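Lab Automation Equipment, Unit 6 handout
Evaluating a packaged two-arm kit: the Cullwood bench cell
T. Kermani, revised 22/10/2022

Read this before the purchasing exercise. The kit under review is sold by Ileo in two versions. The base version lists at 2000 and covers the arms, rail and controller. The full version lists at 3578 and adds wrist cameras, the frame and a year of support. Prices are in dollars, before shipping.

1. What the quote covers

The quote is for hardware and the control software, Grendau. It does not cover training or on-site setup. A support plan from Ospina can be bought separately - check that its terms do not overlap with the year already in the full version. Spare gripper fingers are billed per pair.

2. Handling tests

Cups and mugs, two arms, one shared work surface. 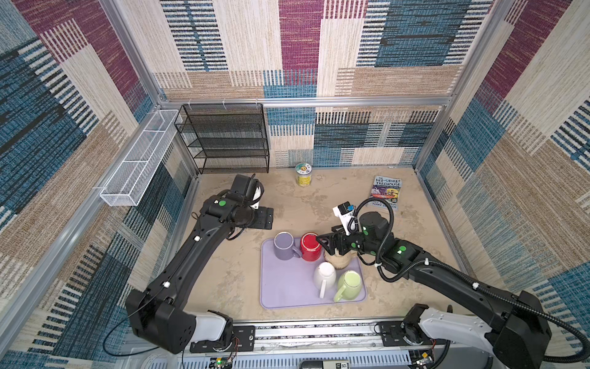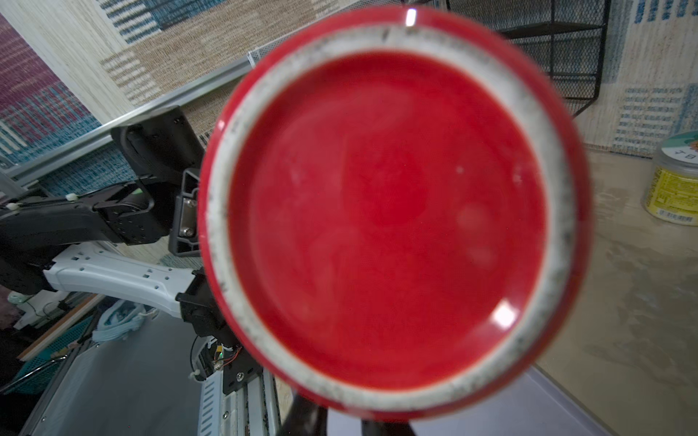
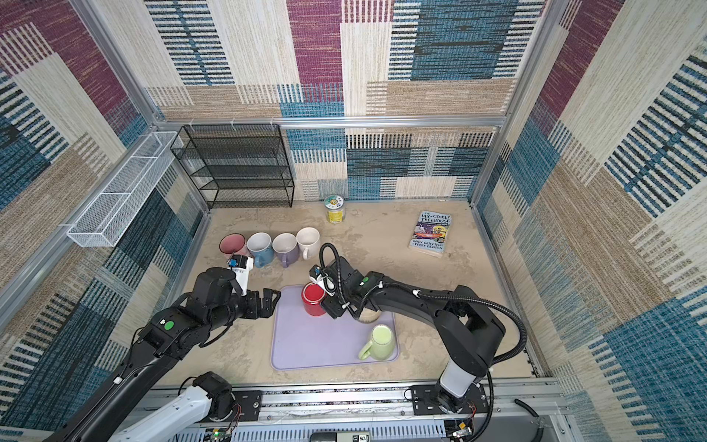
The kit should be scored on reach, grip and recovery, in that order, and each score needs a written reason. Reach means the arm can get to the object without the other arm having to yield. With both bases on a single front rail, the two grippers can end up over the same small tray, so the software's collision settings matter more than the listed arm length. Grip is scored separately for handles and rims. A mug handle can face any direction, and a buyer should ask whether the grasp planner deals with that or expects a fixed orientation. Recovery is what the system does after a missed grasp: retry, stop, or call the operator.

3. Points to raise with the seller

Cable routing. An external hose that loops along the arm needs clearance at full extension. Ask for the minimum bend radius.

Wrist cameras. Ask whether calibration is stored after power-off.

Duty cycle. The brochure gives 3000 hours between services. Ask what load that assumes.

4. Exercise

Write a one-page recommendation for a buyer with a budget of some 1735 dollars above the base price. State which version you would order and which answers from section 3 would change your mind. Due in November, on paper.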